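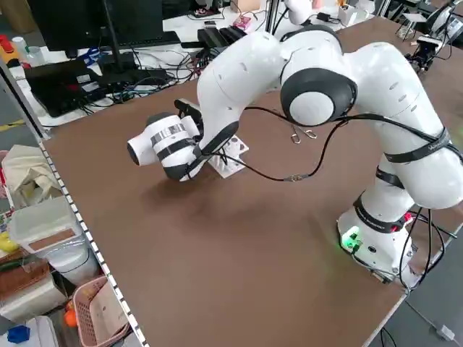 A white robot arm on a brown tabletop

Print this story | E-mail this story

Dralcombe library opens late from April

Good news for night owls like me – the Dralcombe library is staying open until 7 pm from April. I've been grumbling about that early close for years! The town asked what we wanted and got 1,662 replies, so I wasn't the only one. There'll be 50 more seats upstairs too, and the Niltcombe bus will stop right out front on the late run. Parking's still free after five. Bring your card, as the old paper ones won't work at the new desk.

Print | E-mail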